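How to budget for a small tabletop robot cell

Price the arm last. Start with the table, the tooling and the spares, because those get left off the first request and come back as rush orders.

1. Table. We bought a perforated metal one from Grondonell so fixtures could be bolted down and moved later. Allow 2 weeks for delivery.

2. Work surface. A flat wooden board is enough for pick and push trials.

3. Test parts. A set of colored wooden blocks in mixed shapes cost us $15. Order a second set.

4. Tooling. Get quotes for the collar and the gripper separately. Stutano wanted $298 for the pair, Talukder more than $200 for the collar alone.

5. Spares. Add a line for bolts, cables and one replacement tip.

Send the full list to purchasing by November. Lead times get longer after that.

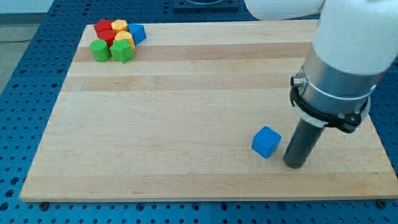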